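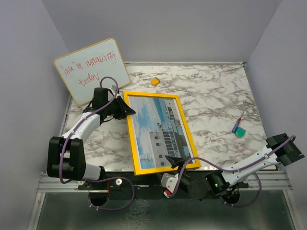
**Tuesday, November. Fasness open day, bay with the two arms**

Writing this up before I forget which parts I saw and which parts I was told.

Arrived with the Riltthorpe lot at the back of a group of 27. Couldn't see much of the first demo over everyone's heads, so I stayed for the second. Task as announced: two arms handle a framed picture on the table. The host kept calling it "hanging prep," and I saw no hanging.

What I wrote down at the table:

- Frame is big for the space. It lay at an angle with one end right at the near edge, and both grippers were over it, one on the left side and one at the bottom. With pointed fingers like those I'd worry about the print surface. Asked whether they had marked any prints. Answer was "not recently."
- Cables run outside the arms in big loops. One goes right over the end of the left arm. I would not sign off on that here.
- Screwdriver and a couple of small blocks left on the same table. Fine if clutter is part of the test, but I asked and got two different answers from two people.
- Whiteboard says "You're amazing today." No numbers on it.

Claims, not checked by me:

- 700 runs since spring. No log shown. Didn't say how many were this task.
- 30 seconds per run. I timed 2 and got longer both times, one of them a lot longer. My phone, so take it for what it is.
- "No operator." There was a person at a laptop for the whole second demo. Could have been only watching. Would like to see it with the lid shut.

The Miettinen people asked the good question, what happens if the frame starts out face down. They were told it's on the roadmap. Butik wants the same thing for shop displays and seemed ready to buy on the spot, which I think is early.

For us: still don't see the case over one person with gloves. Motion on the left arm was smoother than I expected, I'll give them that.

To do: ask Fasness for the raw run log, failures included. Ask what gripper force they use on the frame edge. Don't book the follow-up visit until both come back.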